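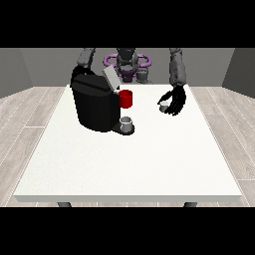
Chapter 4
Why Does Coffee Taste of Anything?

I drank instant for years and thought the people who fussed over beans were making it up. Then I spent a wet Wednesday at a tasting in Pistlow, with 13 little cups lined up in front of me, and two of them tasted so unlike each other that I went back and checked the labels (one was nearly all lemon, the other was like licking a burnt biscuit, and I mean that kindly!). Same plant, same water, same grinder. So what was going on?

Most of the answer is chemistry, and you already know more of it than you think. If you got through Chapter 3 you've met solubility, and brewing is solubility with a nicer smell. Hot water pulls things out of ground coffee, but it doesn't pull them all out at the same speed. The sour, fruity acids come first. Sugars and heavier flavours follow, and the bitter stuff tends to drag along at the end. Stop too soon and your cup is sharp and thin; leave it too long and it's harsh.

We'll start with the green bean, which smells of hay and tastes of very little. Then comes roasting, where the browning reactions happen, and I'll ask you to go back to the toast experiment and dig out your notes. After that we'll look at grind size and surface area, with some sums. I've kept the numbers friendly, but do bring a calculator.

Words to watch for in this chapter: solute, extraction, surface area, volatile, Maillard reaction.

Before you read on, try this at home. Put a spoonful of ground coffee in each of two mugs, one filled with cold water and one with hot, and wait ten minutes. Smell both, taste both, and write down three words for each. Keep the list somewhere safe, as you'll need it for section 4.2.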